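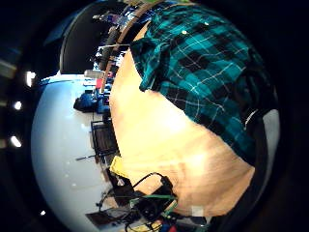 Flannel is the shirt people own the most of and fold the least. It comes out of the dryer thick and warm, gets dropped over a chair and stays there until August, when it goes in a bag.

Pallavi Shukla folds hers at her desk. She has run the repair counter at Muriithi for two years and handles more plaid than anything else. Her method is slow at the start. The shirt goes face down and gets smoothed from the collar to the hem, then the sleeves come in straight across the back. The pattern helps – if the lines of the plaid meet at the fold, the sides are even.

A desk works as well as a bed for this, and it's a better height for the back. Push the cups and cans to the far side first. A crumpled shirt takes up more room than a folded one, and both hands need space to reach past it. 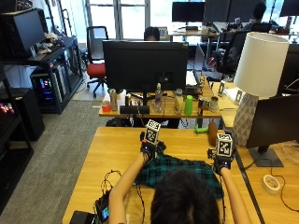 Issa Boutros disagrees about the sleeves and would roll the whole shirt from the hem up, cuffs tucked inside, as he has done since college. Shukla has tried it. The collar comes out creased, she says, and she irons enough collars already.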